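May 4, 2018
By the Nallard team

The Nallard, cinema with 300 seats, is looking for people to join the front of house and the program group before the new season

We are a repertory movie theater in the old Ostrowski building. We show mostly older films, often on 35 mm prints, and we also have one new release each week. The house closes for the summer to repair the roof and opens again in September. For the new season we need seven people: five for the floor and the snack counter, and two for the program group.

Floor and counter

You sell tickets, check them at the door, help guests to find their seat, and serve at the counter before the show and in the intermission. The shifts are short, normally four or five hours, and they finish after the last film begins, except for one person who stays to close. You should be 18 or older and feel comfortable speaking with strangers. It is not necessary that you know much about film, but guests will ask you if a film is good, and it helps if you have seen it. Staff can see every screening for free, with one guest. 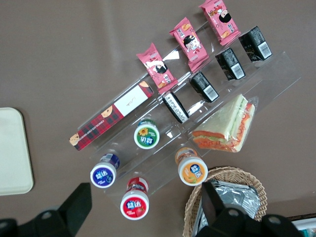
Program group

The two people in the program group help to choose the films and write the short texts in our printed calendar. Our first series in the fall is dedicated to the comedies of the Pernetti studio, 33 titles, of which almost all have never been shown in this city with subtitles. You will watch many of them on a small screen, and some are not very good. We need somebody who can say this clearly and also explain why. Please be able to read long lists and to keep deadlines. Italian is a big advantage. 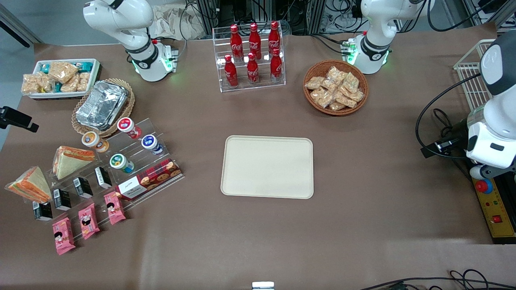

Training for all new people takes place in the last two weeks before the opening. You will learn the ticket system, which is called Rellex and is quite old, the emergency exits, and the rules for late entry. One evening is only for the counter. Setting out drinks is part of it, and we like the bottles in two straight rows, the back one higher, as with the red Coca-Cola ones in the rack, so that a guest in a hurry can point and go. After this you work two shifts together with an experienced colleague.

How to apply

Send us a letter of not more than one page and tell us about the last film you saw in a theater. Please write which position you want and which evenings you are free. A résumé is welcome but not required for the floor positions. For the program group, please add a text of 45 lines or fewer about any film made before 1970. You may also leave your letter at the box office during opening hours.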